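Sotside Home Help > Furniture and Surfaces > Tables

Fine scratches and a dull patch on a matte tabletop: can I sand the topcoat and recoat it without going to bare surface?

Posted 14 April 2019 by dullpatch_64

I have a long table with a clear matte finish over a tan base. It is used as a sorting and packing surface most days. The finish is sound over most of its area, but there are two defects I want to deal with before they get worse.

First, there is a band of fine scratches running lengthwise near one end. They catch the light at a low angle. I can feel the deepest of them with a fingernail, but only just. They do not show color different from the surrounding finish, so I assume they are in the clear coat only.

Second, there is a patch the size of a dinner plate that has gone shiny. It is in the spot where bins and trays are slid on and off. The rest of the table is still flat. The patch is smooth to the touch and does not feel sticky.

The label on the can left by the previous owner says Layug Clear Matte, water-based. The can is dried out, so I cannot use it to test anything. I do not know how many coats were put on or how long ago.

What I have tried so far:

Dish soap and warm water. No change to either defect.

A white melamine sponge on a small spot of the shiny patch. It made the spot a slightly different kind of shiny.

Paste wax on a test spot at the far corner. It hid the scratches there for a few days, then they came back. I have not waxed the rest of it.

What I want to know is whether I can scuff the whole top and put one or two new coats of matte over it, or whether the old finish has to come off completely. I would also like to know if the shiny patch can be fixed on its own without recoating the entire top. I have a random orbital sander, a foam roller, and a choice of abrasives. I would prefer not to use solvent stripper indoors.

3 replies

tacklayer

You can recoat without stripping if three conditions are met: the old coat is well bonded, it is free of wax and silicone, and the new product is compatible with it. You can check all three before you commit.

Bond. Score a small crosshatch in the finish with a sharp blade at a place that will not be noticed, such as the underside of the edge if it was coated there. Press down strong tape and pull it off at a sharp angle. If flakes come up with the tape, the old coat has to come off. If the lines stay clean, it can stay.

Contamination. You put paste wax on one corner. Treat that corner as contaminated, along with any area your rag touched. Wipe with mineral spirits on a clean cloth, turn the cloth, wipe again, and replace the cloth before it is visibly dirty. Do this twice. Then wash with water and a little dish soap, rinse, and let it dry overnight. A water test is useful afterward: put a few drops on the surface and spread them with a finger. If the film pulls back into beads on one area and stays flat on another, the beaded area still has wax on it.

Compatibility. Water-based clear over cured water-based clear is normally fine with a scuff. If you do not trust the label on the can, rub a hidden spot with denatured alcohol on a cotton swab. Shellac will soften quickly. Lacquer needs lacquer thinner to soften. A cured water-based finish may get slightly tacky with alcohol but will not dissolve in the way shellac does.

As for the shiny patch, it is burnished. Matte finishes are made flat by fine particles in the film that scatter light. Repeated rubbing levels the top of the film, and the sheen goes up. Cleaning cannot reverse that. The melamine sponge is a mild abrasive and it polished the spot further.

You can dull a burnished patch on its own with a gray nonwoven pad, used dry, in straight strokes that follow the length of the table. It will match from most angles and fail to match from one or two. If that is acceptable, stop there. It will burnish again in the same place under the same use.

Full procedure for a recoat:

1. Clear the top and put everything that lives on it in another room. Dust from scuffing gets into bins and trays and is then carried back onto the wet finish.

2. Clean as described above.

3. Level the scratch band first, by hand, with 320 grit on a flat block. Keep the block moving over an area at least three times wider than the band. Stop when the scratches are faint. You do not need to remove them entirely, as the new coat will fill what is left.

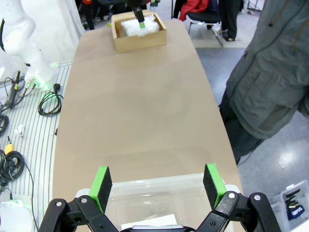
4. Scuff the whole top with 400 grit. Use the sander on its lowest speed with an interface pad, or do it by hand. Do not tip the sander at the edges. The finish is thinnest there, and if the edges of your top curve at all it is easy to cut through before you notice. Do the last couple of inches by hand.

5. Vacuum with a brush head, then wipe with a cloth barely damp with water. Avoid oily tack cloths with water-based products.

6. Stir the finish. Do not shake it. The flattening agent settles to the bottom of the can and has to be lifted back up with a flat stick until nothing drags on the bottom. Stir again halfway through the job. A can that was not stirred gives a semi-gloss first half and a chalky second half.

7. Apply with a short-nap foam roller or a synthetic pad. Load it evenly, lay down a full-length strip, overlap the next strip by a third while the edge is still wet, and tip off lightly in one direction. Work from one end and do not go back over an area that has started to set. On a long top, this is the step where most lap marks are made.

8. Let it dry for the time on the can. Scuff very lightly with a gray pad, wipe down, and apply the second coat.

Room conditions matter more than brand. I aim for 68 degrees and moderate humidity, with no fan pointed at the work. Above that the wet edge closes too fast on a long table. If you have only a warm room, look for an extender made for the product you are using.

Do not put plastic bins back on the surface early. Dry to the touch is not cured. A smooth bin base left on a partly cured film can print a ring into it or stick. I wait 21 days before anything heavy stays in one place. Light use on a cloth is fine after a few days.

kikik_shop

I agree with most of the above. I have a few additions from refinishing work tables.

Two coats of matte are not always better than one. Each layer of matte adds more flattening agent, and over a dark base this can look cloudy. On tan or beige the effect is hard to see, so you have some room. If you need more build for wear resistance, apply the first coat in satin or gloss and only the last coat in matte. The sheen you see is the sheen of the top layer. The gloss coat underneath is also slightly harder.

For a surface that has trays dragged across it, consider a two-part water-based product with a crosslinker. The pot life is short, so mix only what you can put down in one pass. These burnish more slowly than single-part finishes. They do still burnish. Wear a respirator rated for the crosslinker and follow the data sheet.

I would skip the random orbital sander for this job. The existing film may be very thin and you have no way of knowing how many coats are there. By hand, with a half-sheet of paper on a cork block, a large top takes me well under an hour and I have never gone through. If you do go through, you will see a spot that darkens differently when damp. Stop at once. What you do next depends on what the tan layer is. If it is a stain or a pigmented coat, you will need to touch in the color before clear coating. If the color runs through the material, you only need to spot-prime with a thin coat of the clear and let it dry before the full coat.

The tape test tells you about the place you tested. The underside of an edge has not been washed, leaned on, or exposed to sun. I would do a second one inside the worn area, small, since you are recoating there in any case.

Put felt or thin cork on the base of whatever is slid most often. Clean the felt now and then. Grit stuck in felt makes the same scratches as bare plastic and you will not see it happening.

rollermark

just wax it again. i have an Atlow bench with the same dull finish and i do it every October, takes ten minutes. scratches are part of owning a table

tacklayer

Wax will work as a cosmetic measure, but it raises the sheen of a matte surface and it has to be removed completely before any recoat. If there is a plan to recoat later, I would not add more.

The point about testing in the worn area is a good one. I would follow that.

dullpatch_64

Thank you. I did the tape test in two places, one under the edge and one at the side of the shiny patch. Both held. The alcohol swab made the finish a little tacky after a minute and it did not dissolve. The water beaded at the waxed corner and also in a strip next to it that I do not remember waxing, so I will clean the entire top with mineral spirits and repeat the test.

I will use one coat of satin and one coat of matte, hand scuffed. One more thing I could not find in the product sheet: does the satin coat need to be scuffed before the matte if both go on the same day?

kikik_shop

Check the recoat window. Inside it, most single-part water-based finishes bond without scuffing, though a light pass with a gray pad to knock down dust nibs is still worth doing. Outside the window, scuff the whole top again. If the sheet gives no window at all, scuff.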